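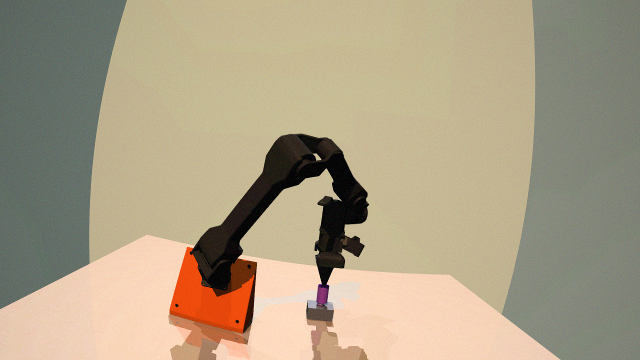
Wirngate Heating & Cooling – Frequently Asked Questions

Last updated 2020-06-15

Do you work on furnaces and air conditioners you didn't install?

Yes. Most of our repair calls are for equipment put in by another company or by a previous owner of the house. We service gas furnaces, heat pumps, central air, boilers and ductless units. We do not service oil burners or wood stoves.

What area do you cover?

Wirngate, Rey and Brornano, plus the county roads between them. If you live outside those towns, call the office with your address. We can sometimes fit in a job farther out when a crew is already headed that way. A travel charge may apply and you will be told what it is before we book.

How much is a service call?

The diagnostic fee is $158 on weekdays. It covers the trip and the first hour of the technician's time. If you go ahead with the repair that day, the fee goes toward the bill. Evening and weekend calls are $300, and that fee is not credited.

What does a tune-up include?

For air conditioning, we clean the outdoor coil, check refrigerant pressures, test the capacitor and contactor, flush the condensate drain and measure the temperature drop across the indoor coil. For furnaces, we inspect the heat exchanger, clean the flame sensor, check gas pressure and test the safety switches. Filters are replaced if you have the right size on hand. We carry common 1-inch sizes on the truck and charge for those separately.

Do you have a maintenance plan?

Yes, the Ruleo Plan. It covers 2 visits a year, one in spring and one in fall, and members go ahead of non-members on the schedule during heat waves and cold snaps. The plan is for one system. Add-on systems in the same house are billed at a lower rate – ask the office for the current price. The plan does not cover parts.

Can I cancel the plan?

You can cancel at any time. If neither visit has been done, you get a full refund. If one visit has been done, we refund half.

How often should I change my filter?

Check a 1-inch filter every month and change it when it looks gray. A 4-inch media filter usually lasts six months to a year. Homes with pets or a lot of dust need changes more often. Running a clogged filter can freeze the indoor coil in summer and trip the limit switch in winter.

There is ice on my air conditioner. What should I do?

Turn the cooling off at the thermostat and set the fan to ON. Let the ice melt completely, which can take most of a day. Put in a clean filter and make sure the supply vents are open. If ice forms again after you restart the system, call us. Do not chip at the ice.

Is ductless a good choice for an older house?

Often it is. Houses with hot water radiators usually have no ducts, and adding them means giving up closet space or dropping ceilings. A ductless unit needs a small hole through the wall, a line set and a dedicated circuit. The indoor head is visible in the room and some people don't like that. We can show you where it would go before you decide.

What size system do I need?

We do a load calculation for every replacement. The technician measures rooms and windows and looks at the insulation. Matching the size of the old unit is not reliable, especially if the windows or attic insulation have been changed. Please allow an hour and a half for this visit. There is no charge for it in our regular service area.

Do you pull permits?

Yes, on all replacements and new installations. The permit cost appears as its own line on the estimate. The inspector will need to get into the house, so an adult has to be home that day.

When is the best time to replace a furnace?

Spring and early fall. February is our busiest month for no-heat calls, and installations booked then may wait.

What forms of payment do you take?

Check, credit card or cash. Installations require a deposit when the equipment is ordered, with the balance due on completion.

How do I reach you after hours?

Call the regular office number and press 2. The answering service will page the technician on call. If you smell gas, leave the house and call the gas company first.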